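The Understudy

Jean Guthrie had been dead in the second act for 11 years and considered herself good at it. The Telleck Players did the same thriller every March, partly out of tradition and partly because they owned the sofa, and every March Jean was strangled behind it at twenty to nine and lay there until the interval with one shoe showing.

So when Euan Jardine stopped her outside the hardware store and said they were thinking of freshening up the corpse, she took it badly.

"Freshening," said Jean.

"Rhona's idea," said Euan, who had never in his life had an idea he couldn't give to someone else. "She feels the audience has come to expect you."

"The audience has come to expect the murder. It's on the poster."

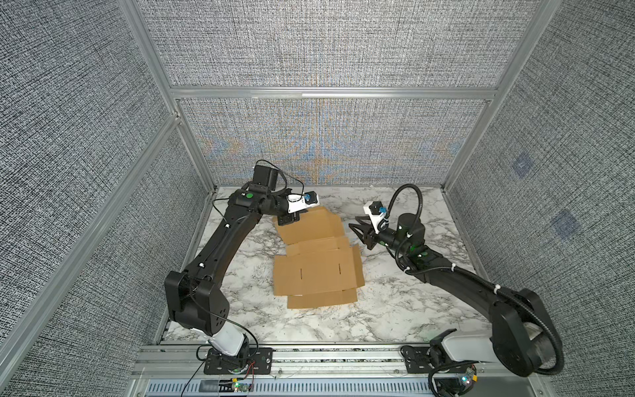

It came out by stages that the new corpse was to be Annag Lennox, who was 15 and could hold her breath. Jean would be moved up to the part of Mrs. Hepburn, the neighbor, who had five lines and a tray. Most people would have called this a promotion. Jean went home and told her husband's photograph that she had been pushed out.

She learned the five lines on Wednesday, over a boiled egg. They were poor lines. One of them was "Oh!" and another was "Oh?" and she spent a good part of the evening making sure no one would mix them up.

At the dress rehearsal Annag was strangled very nicely. She slid down behind the sofa, left a shoe out, and lay there like a rolled-up rug. Jean, waiting in the wings with her tray, watched the shoe. It was a sneaker.

"A dead woman of means," she whispered to Iddrisu Arthur, who was playing the inspector and trying to glue on his mustache, "would not be wearing that."

"She might have been out for a run," said Iddrisu.

"In the library? At midnight?"

He thought about it. "I'd have to ask her that," he said, "if I were a better inspector." 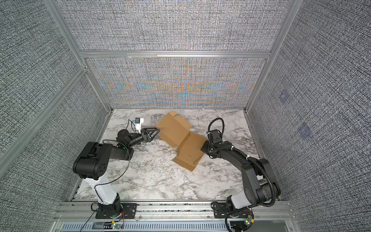
On opening night Jean took off her own left shoe, a navy court with a small heel, and left it on Annag's chair without a note. Then she went on as Mrs. Hepburn, limping badly, and said "Oh!" with so much feeling that a man in the third row said it back.

The Ristard paper gave them four sentences. Three were about the parking. The last praised the neighbor's limp, "a haunting touch, never explained," and Rhona Semple, who had not directed it, clipped the review and pinned it up in the foyer.

Annag kept the shoe. Jean has asked for it twice.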